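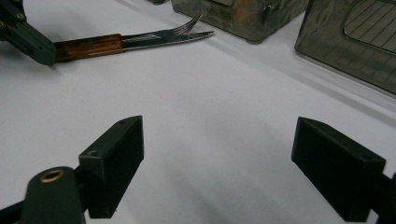 Search this blog
Search

I have sorted my silverware and I am so happy about it that you're all getting a whole post!

Some background. Ever since we moved into the apartment on Jarnetti Street, every fork, spoon and chopstick we own has lived in one deep kitchen drawer with no divider. You reached in and hoped. Last Wednesday I needed a teaspoon, pulled out 7 wrong things in a row, and decided that was enough.

So everything came out, and I mean everything. I like sorting on a big clear white surface (the kitchen counter is hopeless for this, there's always a toaster in the way), and I put the bins at the back so I could drop things in as I went. One kind of thing per bin. Chopsticks, spoons, knives, and then the forks, which I kept changing my mind about.
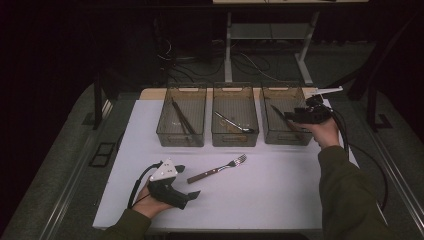

Chopsticks, spoon, knife, and a fork still waiting for a home.

I love a smoky see-through bin. You can tell what's in it from across the room, but it doesn't look as busy as the totally clear kind. I'd been eyeing the Skendine drawer sets for months, and then I measured the drawer and they were too wide by the width of my thumb. Measure first! I have learned this 23 times now.

The wood-handled pieces are my favorites. I'm keeping those together from now on, and they're getting hand washed, no more dishwasher. I rubbed a little mineral oil into the handles back in May and it made the grain look gorgeous, so that's going on the calendar too.
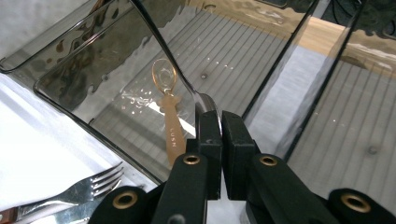
Then there are the plastic spoons. Every takeout order from Rusu (best dumplings in town, don't argue) seems to add to the pile, and I can't throw a good little spoon away. My new limit is 10. They can share a compartment with the metal ones, and anything over the limit goes in the picnic bag.

Next up is the spice shelf, where I'm pretty sure I own three open jars of cumin. If you have a system for spices that survives a real week of cooking, please tell me in the comments!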